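Flooring Choices in Small Shared Study Rooms
Term report, Interior Materials
Submitted 1/5/22

1. Background

The Stitgate building was converted from offices to study rooms, and the ground floor was left with three kinds of floor covering: carpet tile, sheet vinyl and wooden planks. Students had complained about noise and about chairs that were hard to move. Our project compared the three floors and asked which one should be used when the upper rooms are redone.

2. Method

We used a short paper survey and a simple sound test. The survey was left in the rooms during October and we got 70 forms back. For the sound test we dragged the same chair over each floor and took readings with a meter borrowed from the physics lab. Each floor was tested 6 times with the door closed. We also asked Begović, the firm that supplied the vinyl, for cleaning instructions and compared them with what the building staff do now.

3. Results

Carpet tile was the quietest floor in every test. It also got the most complaints in the survey, mostly about stains and crumbs. Vinyl was in the middle for noise and was rated easiest to clean. The wooden planks were the loudest under a dragged chair, but more people picked them as the floor they liked best – even people who had marked noise as a problem on the same form. 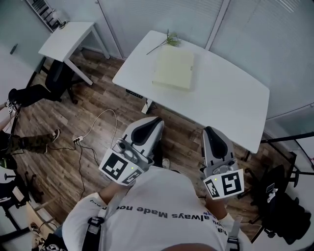 Figure 1. Plank floor and white desk.

Felt pads made a clear difference on the planks. We put Nistum pads on four chairs and ran the test again, and the readings came close to those for vinyl. The pads did nothing useful on carpet, and two fell off there.

Cost was harder to compare. The only full quote we received was from Sokum, for planks in one room of roughly 400 square feet, and it did not include removing the old floor. We left prices out of the ranking for this reason.

4. Limits

The rooms are not the same shape, and the carpeted one has curtains, which probably lowered its readings. The survey did not ask how often people use each room. A few forms were only half filled in – we kept the answers that were there.

5. Recommendation

We recommend wooden planks with felt pads on all chairs for the upper rooms. The pads should be checked at the start of each term. Carpet tile should stay in the phone room, where food is not allowed.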